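About us

Hello, and thanks for clicking through. I'm the person who answers the phone at Skuvent, and I also do most of the teaching, the ordering and the sweeping up. We're a small upholstery school on the edge of Troseck, and we run evening classes, weekend courses and a few longer ones for people who want to take it up as a trade.

I started out with one chair. It was my gran's, a low nursing chair with a seat like a sack of gravel, and I took it to bits on the kitchen floor thinking I'd have it back together by Sunday lunch. Five months later I had a finished chair, a very patient family and a new obsession. After that I did a proper apprenticeship, learned how many things I'd done wrong (all of them, more or less), and worked for other people for 12 years before setting up on my own.

The name gets asked about a lot. Skuvent was painted over the door when I took on the lease, in lovely old green letters, and I couldn't bring myself to cover it up. The landlord thinks it was a seed merchant. If you know better, please tell me!

What we teach

The beginners' course is called Skumavano and it's the one most people start with. You bring a drop-in seat or a small stool, and we go through webbing, hessian, stuffing, calico and top cover in that order. It costs £259 if you bring your own tools, or £229 if you've been on one of our taster evenings first. Tea is included, and so are the tacks. Fabric isn't, as tastes differ so much that I gave up keeping a stock.

After that there's the armchair course, which starts every January and carries on until the chairs are done. Some people go for sprung seats and horsehair, some want foam and a quick result, and I'm happy with either. I do have opinions about staples - ask me in the tea break - but you're allowed to use them.

We also take in a bit of repair work for customers. Dining chairs mostly, window seats, the odd pub bench. I'd sooner tell you a piece isn't worth the money than take it on and have us both feel grumpy about it.

The workshop

We're at 81 Station Yard, up one flight of stairs, with a goods lift at the back for anything heavy. The light is good until late afternoon and then we put the lamps on. It gets chilly in winter, so bring a jumper, and wear shoes with a closed toe as a dropped magnetic hammer is no joke.

Puma is the workshop cat. She came with the building, like the sign, and she'll sit on whatever you've just covered. If you're allergic, let me know when you book and she can spend the evening downstairs. 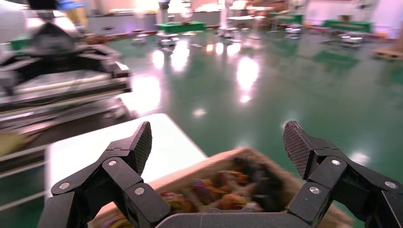

Do I need any experience before I book?

None at all. If you can thread a needle and don't mind a sore thumb for a day or two, you'll be fine on the beginners' course, and I'll be there to help with the fiddly corners.

Getting in touch

Ringing is best, though I can't always hear it over the hammering, so leave a message and I'll call back in the evening. If you're writing about a chair of your own, send a photo of the underneath as well as the front, and tell me whether it wobbles.

Page last updated Oct 25, 2022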